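June 24, 2020

The longest days, and I have spent this one in the box room with the window propped open and the wireless on, trying to decide what a person ought to keep. I started straight after breakfast, meaning to stop at eleven for coffee, and when I next looked up it was gone two and I was sitting on the carpet with a lapful of instruction booklets for things we no longer own. There was one for a Mäkelä standard lamp that went to the church sale when the children were small. I read it from cover to cover, in two languages, one of which I can't read.

I do love a good clear-out once I am in it. It's the getting in that takes me so long! I had been promising myself this room since before Easter, and there has hardly been a shortage of evenings at home. But first there were the beans to get in, and then the hall wanted painting, and then it was too hot, and then it rained. So it has been a great relief to get up this morning and simply begin, starting with the shelf by the door, where all the electrical odds and ends have washed up over the years: plugs, chargers, two radios, a kettle base without its kettle. Old computers are the worst of the lot for making me dither. I always feel that something of ours must still be in there.

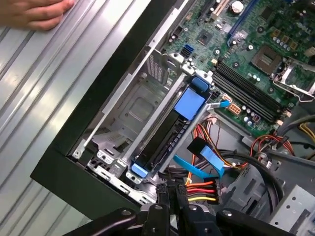

The paper mountain

After the electrical shelf I moved on to paper, and there I slowed right down. I have kept every letter my mother sent me after I left home, and she was a faithful writer, so that is two shoeboxes and a hatbox before you even get to the Christmas cards. I let myself read one letter from each bundle and no more (I read four from the first bundle and was stricter after that). She wrote mostly about the weather and what she had paid for things. In one she is terribly cross over the price of a winter coat, and I remember that coat so well, the lining of it especially, a lovely deep plum colour that nobody ever saw unless she sat down on a bus.

Then there were the photographs. I once reckoned we had 3000 of them, and I see no reason to change my mind, although a great many are of the same stretch of beach with a slightly different person squinting at it. I put the doubles in one pile and the blurry ones in another, and then went through the blurry pile and rescued most of it. There is one of the dog running that is really nothing but a brown streak and a bit of hedge, and I wouldn't part with it for anything.

By the middle of the afternoon I had filled three sacks for recycling and one for the charity shop, when it opens its doors again. I had also made a pile for Makex, the repair and salvage people out by the ring road, who take in tired household things and get what use they can from the parts. I like the thought of a bit of one thing carrying on inside another.

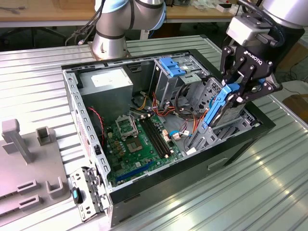

I had my tea on the back step after that, with my shoes off, and looked at the roses, which are having a splendid year. The pale one by the water butt has come up and over the fence and is flowering mostly for next door. I don't mind at all. They had the worst of the hammering when we did the roof, and they are owed some roses.

The tin

Back upstairs for one last hour, and there at the bottom of the wardrobe was the button tin. It is an old Gistier toffee tin, with most of the gold gone from the lid, and it weighs as much as a small cat. My grandmother began it, my mother added to it, and I have been dropping in spare buttons since long before 2000 without, I think, ever taking one out. I tipped the whole lot on to the bedspread. Coat buttons, shirt buttons, a set of little glass ones like boiled sweets, half a suspender clip, a foreign coin. Then I rang my sister to ask whether she thought it mad to keep them all.

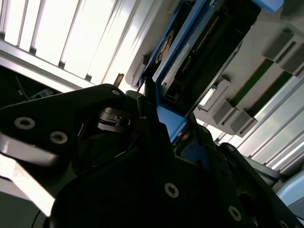

Keep the tin and every last button in it, she said, and while I was at it I was to stop asking her about things I had already decided. She wanted the glass ones for a cardigan, mind you, so there may be some bargaining ahead. She also wanted to know what had become of the Drundetti coffee pot, the one with the wobbly handle, and I had to confess that it is on the landing in the charity sack. There was quite a silence.

So the coffee pot has come out of the sack again and is on the kitchen windowsill, and I shall take it over to her in July with a jar of the gooseberry jam, if the gooseberries get a move on. The glass buttons are in an envelope. The wardrobe is still to do, and the top of the wardrobe, and I haven't dared look under the bed. It is nearly ten and still light enough to write by, with the swifts going round and round over the chimneys, and I am off for a bath.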